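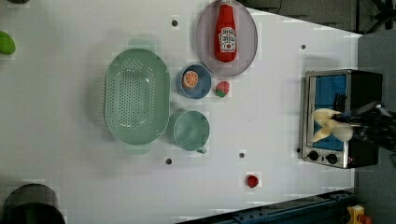 Colander, bowl, mug, plate and play food on the table at Korcombe.

25 June 2024

KORCOMBE PLAY KITCHEN OPENS IN FEBRUARY, KITCHENWARE WANTED

Grurside toy library is setting up a play kitchen at its Korcombe rooms and is after your spare bits. Small bowls, mugs, plates, colanders. Any colour. Plastic or metal, no glass please.

The idea is simple — kids set the table, fill a bowl, cook a pretend tea, then pack it all away again. Ages two to 6. Toy fruit is always popular, oranges and strawberries especialy.

Tona Homewares has put in $3000 for shelving and tubs. Ghoneim Hall is lending us the storeroom until we open. Big thanks to both.

The library has 348 member families and 327 of them asked for more kitchen play in our last survey. So here we go.

Drop-off at the Korcombe front desk, business hours. Wash everthing first. Chipped or cracked items can't be taken, sorry — nor anything with a sharp edge.

Media enquiries: Grurside toy library office, Korcombe.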